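Lab open day at Jondgate: teaching a robot to hang up laundry
2022-03-16

I finally made it to the Jondgate open day, and I spent nearly all of it with the Plestis group, who work on robots that put clothes away. Ngozi Onuoha runs the project and talks about hangers the way other people talk about sailboats. Her question is simple enough: if a person steers the arms through a chore many times, how much of it can the robot pick up by copying?

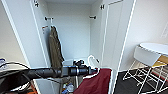

The method is called Isah, and the part I loved is that it learns from the fumbles too. When an operator misses and tries again, the second try stays in the training set. The full set has 3,545 runs, and 684 of them contain a recovery of some kind.
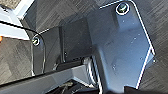 Why keep the bad attempts at all?
Because a robot that has only ever watched clean runs has no idea what to do after a small slip – and small slips happen all the time with cloth.

Bilal Semaan looks after the hardware and let me ask far too many questions about the close-up views. Isah gets those along with the wide view, and he thinks the close ones matter most in the last inch or two. 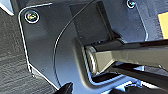 Close-up view: knurled end of the dark bar, with a cable curving past.

They tested Isah against Arnik, their older method, over 200 trials each. Arnik failed 46 more times, mostly at the rail. I'd have guessed the grasp was the hard part!

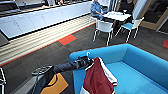

Cloth is still what makes this work so tricky, and Ngozi was very open about that. A shirt changes shape every time the arm moves, so the group has the model predict short bursts of motion and then look again. With something like the maroon one with white trim, draping down over the front of the turquoise sofa from its hanger, there is a lot of fabric to keep track of. Next up is folding, and they hope to show it in July. I've already asked to come back.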